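January, late, after 9pm

Budget day. Ugh. Kane wants the number by tomorow and I still don't have one I believe.

Where it stands. Mullberg quote for two spare gripper housings plus fingers came back, higher than last time, and no freight on it. Wrote back. No answer. Jedness cheaper but the lead time is silly. Cables: 428 for the full set, both arms, fine, just order them, I'm tired of going back and forth on cables.

Alby says skip the spares and put everything toward a third arm. Told him a third arm with no spare fingers is a coat rack. He sulked until lunch. He has a point about the queue though, everyone wants the cloth setup and there's only one pair.

Went and stood by the table for a bit with the notebook, trying to work out what the cloth work really needs and what we only want. 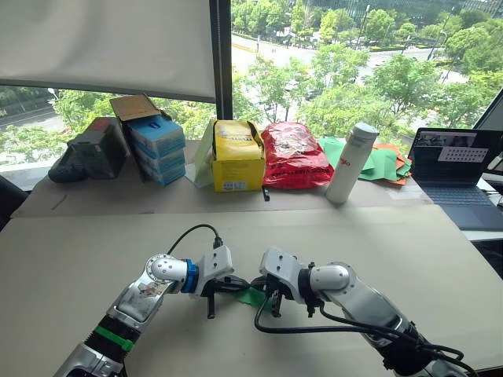 What we need (draft 3)

Spare fingers, two sets. Not moving on this.
Cables, see above.
Mounts? Ask Alby if the Sarus ones fit. If they do that's 1,240 we can leave alone until summer.
Small cloths, a mixed bag. Petty cash, don't even put it on the sheet.
Service contract. Murthy offered a year at 33 a week, Kane thinks we can do it ourselves. We said that last year too and then didn't.

Third arm goes on page two as "later." Alby will see it and be half happy.

Also need a line for shipping, forgot it last time and Kane hasn't let me forget it since. Put in 51 per box, guess.

Called Mum back, finally. She's fine, the fence isn't. Bed. Sheet to Kane before 8, freight or no freight.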